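Subject: Re: [smallshops] Scheduling posts vs. posting by hand 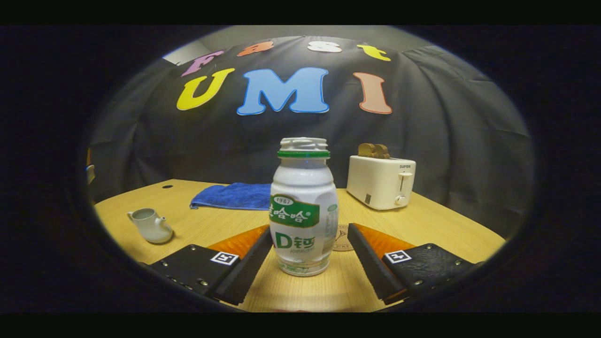 *White drink bottle with a green label, on the table*

Didier Tessier wrote:

> We have been using Grolteo to schedule everything for the shop account since March. It saves me a lot of time but our comments have dropped. Is the tool causing that, or is it something we are doing? Also, does anyone know if you can set different times for different accounts? I can't find it in the menus.

Didier,

I doubt it's the tool. We had the same drop at Janssen when we moved to scheduled posts. Part of it was that I had stopped opening the app after a post went out, so questions sat there until the next morning. Once I went back to answering in the first 40 minutes, most of the comments came back.

I looked at our last 41 posts to check. The 17 that ended with a plain question got most of the replies. The ones with only a price and a link got almost none, scheduled or not.

What we do now:

- 4 posts a week, all queued on Sunday evening
- stories by hand, from the phone
- no more than a few hashtags, and never the same block twice in a row
- one person on replies each day, with their name on the calendar

On your second question, yes, you can set times per account. Open the account, go to Queue, then Time slots, and turn off "Use shared schedule." You have to do it for each account separately. If you have drafts already in the queue they keep the old times, so move those by hand.

I tried Colero for a month before this. The calendar view is better but it kept logging us out of the second account, and support was slow. I would not switch just for the comments problem.

One thing I'd still like to know is whether anybody here runs paid posts next to the scheduled ones. Our Neltevham store wants to try it with a small budget and I have no numbers to give them.

Didier, can you post what times you are using now? If they are all mid-morning I would move a couple to the evening first and leave the rest alone.

Regards,
R.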